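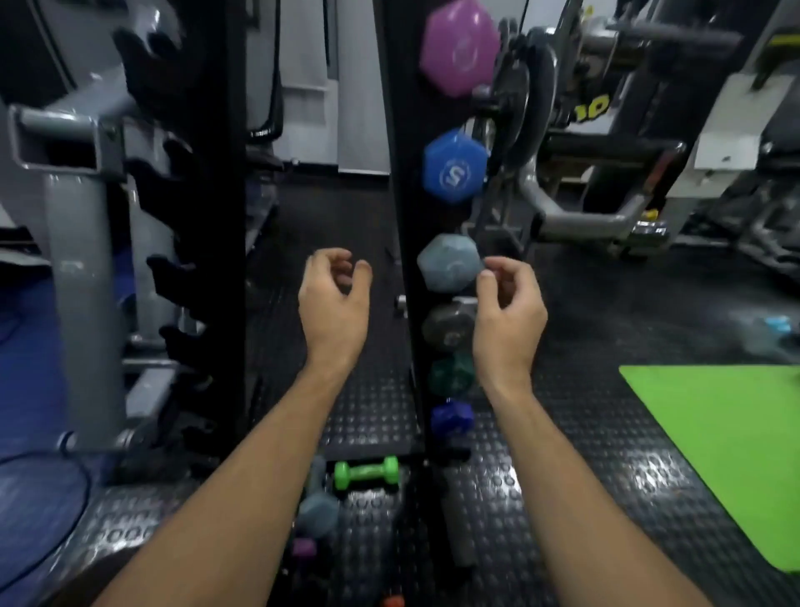 # Vertical post rack for vinyl hex dumbbells – keep or replace?

**torque_ledger**

Looking for opinions on storage for light vinyl-coated hex dumbbells in a small studio room. We have a black vertical post with the pairs stacked up the post, largest at the top, plus a low tier at the base for the light ones. Footprint is excellent. My concerns:

- The heaviest pairs are at the top, so the center of mass is high.
- The low tier gets kicked.
- The plate tree stands close by, and people reach between the two.

The alternative is a Viredley two-shelf horizontal rack, 40 inches wide. Quote is 375 delivered. Floor is rubber tile over concrete. Nothing is bolted down at present.

**hexhead_mn**

Keep the post, reverse the order. Heavy low, light high. It costs nothing and takes ten minutes.

**torque_ledger**

Not possible on ours. The cradles are sized to the heads and get narrower going down. A large head won't seat in a bottom cradle.

**ngubane_fitout**

We install both types (I work for Ngubane, commercial fit-out, so weigh that accordingly). Graduated posts put the big pairs up top so that users don't bend for them. With light vinyl sets the tipping risk is low as long as both sides are loaded evenly. The trouble comes when one side is stripped for a class and the other is left full. Check three things:

1. Base plate flat on the tile, no seam running under it.
2. Post-to-base bolts tight. They work loose.
3. Cradle liners present. Bare steel cuts the vinyl at the head edge.

**Quillback**

I disagree that the risk is low. Ours went over in February with one side empty. No injury, one cracked floor tile. Anything freestanding and taller than it is wide should be anchored, regardless of what the load chart says.

**ngubane_fitout**

What was the model, and was it on tile or carpet? Carpet over pad will let almost any narrow base rock.

**Quillback**

Serken 802, on carpet. I take the point about the pad. I would still anchor it.

**hexhead_mn**

Anchoring through rubber tile is its own problem. The tile compresses and the bolts lose preload within weeks. You have to cut the tile out and seat the base on the slab.

**Quillback**

So cut the tile. It is one tile.

**marrow_and_chalk**

Different angle: how do people return the weights? On our post they went back in any order that fit, and a small head in a large cradle falls out when someone bumps it. We stuck numbered labels on the post next to each cradle. Misplaced pairs dropped to roughly 2 a day. On a horizontal shelf the order matters far less.

We clean the vinyl with diluted Clonik – no solvent wipes, they turn the coating tacky.

**torque_ledger**

Labels are a good idea. Color alone isn't working as a guide here, as there are several blues in the set and more than one purple.

Edit, November 22, 2018: pulled the tile and found a seam directly under the base. Recut it so the base sits on slab. Rocking is gone by hand test. Anchors are on order. I'm holding off on the Viredley and moving the plate tree further along the wall.

**Quillback**

What size anchors?

**torque_ledger**

Three-eighths wedge, whatever length clears the base plate.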